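May 31, 2025

Day two with the Ondska trial, and I'm already talking to the arms like they're the dog.

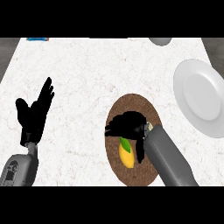
Evening, after the lemon

So the simulator is the part you get free for 40 days, and the lemon on the cork trivet is the first kitchen task in the pack. I left the left hand parked up in the air and only drove the right one, fingers out over the trivet, and wow, the thumb is fiddly! Alper had warned me about the thumb (he tried the Clenska kit last September and sulked for a week). Next I want lemon to plate.

Things I like: it loads fast, and the marble looks nicer than my own counter. Things I don't: the wrist slider is tiny, and the help pages keep sending me back to the sign-in screen. Wrote to Saadet in support, who answered in 10 minutes with a settings file, bless her.

The full license is 600 a year. Lucía thinks we should split it between the two of us and I'm tempted, but I want to try the drawer task first. Must remember to charge the headset tonight.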